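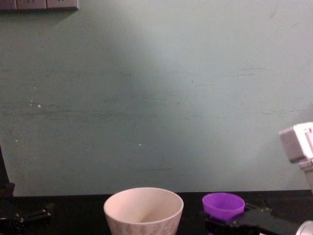
**How many cups and bowls does one person need in a shared kitchen?**

Two cups and two bowls each. One of each can be in use while the other is waiting to be washed.

We asked this in the last newsletter after the shelves at Kerik House filled up again, and 44 of you replied. Most answers came close to the one above. A few people wanted a third cup for guests, and one person on the top floor gets by with a single deep bowl for everything, soup and tea included.

From November the kitchen cupboards will be arranged a little differently. The left-hand cupboard is for shared crockery and the right-hand one is for your own. Please put your initials on the underside of anything you'd like to keep to yourself. Fionnuala Ní Chonaill has a paint pen that survives the dishwasher, and you can borrow it from her in room 4 most evenings after seven.

Bowls take up more space than anything else. The wide ones with a flared rim are good to eat from and stack well with others of the same shape, but put a straight-sided bowl in the middle of the pile and the whole lot leans. We'd like two stacks, flared in one and straight in the other, with no more than four bowls in each. Anything extra goes on the shelf below.

Small plastic cups are the opposite problem. They are light, they end up behind the plates, and then people buy more. There is now a shallow tray for them at the front of the shared cupboard. If you use one for measuring rice or washing powder, please keep it out of the tray and with your own things.

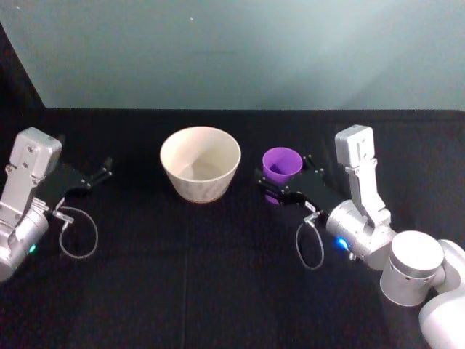

A small cup can go inside a deep bowl if the shelf is full, as long as both are dry. Don't do it with two ceramic pieces. We lost a good mug that way in the spring - it wedged itself in a serving bowl and the handle came off when somebody pulled.

Pao-chu Liao has also asked about chips and cracks. A chip on the foot of a bowl is fine to live with once the sharp edge has been rubbed down. A chip on the rim, or a crack you can feel with a fingernail, means the bowl should come out of use. Leave it on the windowsill by the back door with a note and it will be wrapped and thrown away. Please don't put broken crockery in the glass recycling.

Nearly 10 pieces are still unclaimed from the summer clear-out, among them a set of blue-rimmed saucers and a milk jug without a lid. They are in the box marked Vītola under the stairs. Take what you like. Whatever is left at the end of the month goes to the charity shop on the corner.

Tea towels: the striped ones are for crockery and the plain ones are for hands. There are clean ones of both in the drawer beside the cooker, and used ones go in the bag on the hook.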